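Plillport (film)

Plillport is a small-budget drama shot almost entirely in the harbor town it's named after. I keep this wiki's pages on regional movies, and I've seen this one more times than I'd like to admit, so forgive me if the article gets a bit friendly in places. The movie runs 144 minutes, which is long for something made with a crew of 32, and it's the first feature from Jansen Pictures, a company that had only made commercials and one short before then.

Plot

The story follows a school librarian who comes home to Plillport to sell her late father's ferry office. She finds out the town has been renting the building to a reading club for years without telling her, and the club doesn't want to leave. Most of the first hour is people arguing about books in a cold room (I promise it's better than it sounds!). The second half moves out onto the water, and there's a storm, and a lawsuit, and a very long dinner. I won't give away the ending here - there's a separate page for that.

The reading club

Every book the club argues over is a real one, and the script spends real time on them. Animal Farm gets the longest argument, close to nine minutes in a single take, with the harbor master and the librarian on opposite sides about whether the horse should have known better. Fans call it "the Boxer scene" and it's the clip that gets passed around the most.

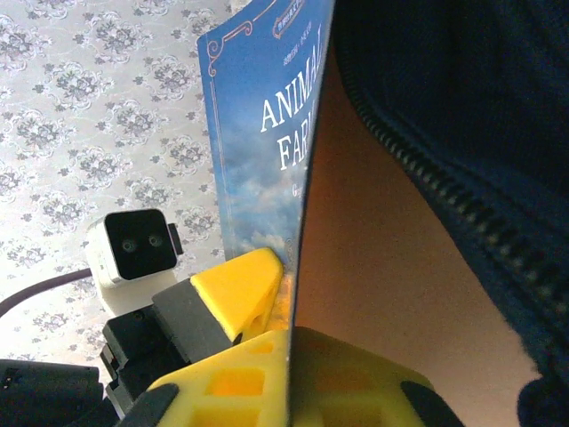 A paperback copy of Animal Farm.

Production

Filming took place over five weeks in May and the start of June. The ferry office is an old bait shop on the north pier, and the school interiors were done in Sarley, a half hour inland, where the production got the use of a middle school on weekends. Most of the cast came from community theater in the two towns. The storm was supposed to be shot in a tank, but the money ran out, so they waited for bad weather and went out in it with two boats. You can hear the sound get rough in that stretch, and I kind of love it.

Extras were found with a notice at the grocery store, and 747 people signed up, far more than the movie could use. The parade near the end was made bigger to fit more of them in. My aunt is in it, on the left, waving at the wrong moment. 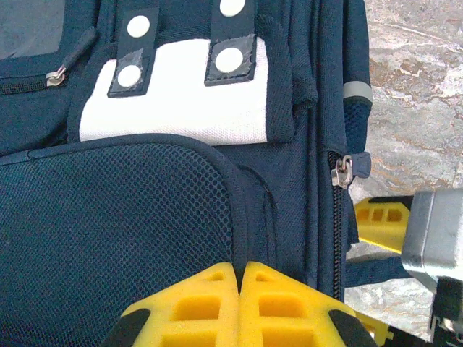 Costumes came mostly out of people's own closets. The director wanted nothing that looked new, so anything bought for the movie was washed over and over before it went on camera. The one exception is the librarian's red raincoat, which was sewn for the part and made in three copies. One of them hangs in the lobby of the Wurnmont now.

Release

The movie opened at the Wurnmont Theater in Sarley on 20 November 2018, a Tuesday, because the weekend was already booked for a dance recital. It stayed for six weeks. Almost 2,000 tickets were sold in that run, and for a one-screen house that's a big deal. After that it played a handful of festivals and then went to home video with a commentary track, which I'd recommend if you like hearing people complain about seagulls.

Reception

Local reviews were warm, though nearly all of them asked for a shorter dinner scene. Viewers from outside the area seem more split - some find the accents hard going, and a few thought the lawsuit came out of nowhere. I think it's set up fine if you catch the letter on the desk early on.

See also

Jansen Pictures
Wurnmont Theater
Movies filmed in Sarley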